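FOR RELEASE 28/02/2019

Uliva presents its small tabletop bin and a new way of wrapping it

Uliva, maker of small goods for the home and the office, announces that its tabletop bin will be on sale in the Trakden stores from this spring. The bin is made for the desk, the bathroom shelf or the kitchen counter, for the small waste that collects there during a day: tea bags, pencil shavings, cotton pads, receipts.

The idea came from our customers. In December we asked the buyers of our larger floor bins what they would like to see in a smaller size, and we received about 3000 answers. Many people wrote that they keep an open cup or a bowl on the desk for waste, and that they do not like to look at it. A domed lid was the most frequent wish.

The same answers had a second subject, which was the packing. Customers asked for fewer layers and less tape. For this reason the new bin travels in one clear plastic bag inside its carton — no foam, no paper filling and no second box. The bag is not sealed with glue, so it can be taken off in one piece and used afterwards as the first liner.
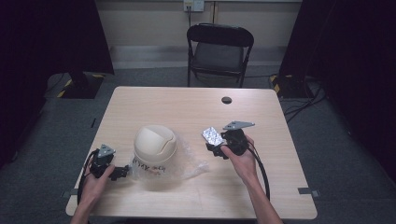

Domed top with clear plastic bag on a light wood-grain table.

Before the decision on the packing was made, Uliva compared 16 kinds of bag. Some were too stiff and made a loud noise, others were so thin that they tore when the carton was opened. The chosen bag is supplied by Bodnár, with whom we have worked already on the floor bins. It is large enough to be folded over the rim of the bin.

The unpacking is simple and a tool is not necessary. Open the carton at the top, lift the bin out together with its bag, and put it on a table. Pull the bag down from the lid and lay it flat. Check that the lid swings freely to both sides. If it does not, take it out, turn it and place it again in its two holders. The bin should be wiped with a damp cloth before the first use.

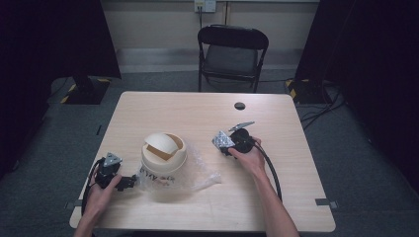

One shop on the test list, Podum, wrote to us that customers at the counter first try the lid with one finger and only then ask for the price, and that it would like to keep one bin unwrapped beside the cash desk for this purpose. We found this a good suggestion. Every store which orders the bin will receive one extra piece without the bag, free of charge.

The tabletop bin will be available in 41 Trakden stores at the start, and in all 80 later in the year. Replacement lids can be ordered separately. Stores that wish to receive the display piece should mention it in their first order.

Press contact: Uliva, Press Office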